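I will defend the old office desktop to anyone who'll listen. People bin them over one dead part, then spend £499 on something thin with everything glued down (madness!).

Mine had its memory out all August while I shopped around for some more. Four slots, a processor held in by a latched metal frame, job done.
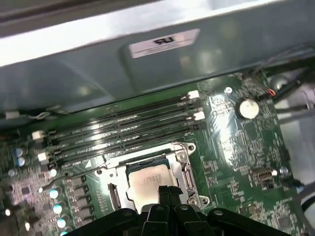
You can learn the lot in an evening with a screwdriver and a cup of tea, and I'd sooner do that than queue at a repair counter. Mend the thing, I say, and keep your £499.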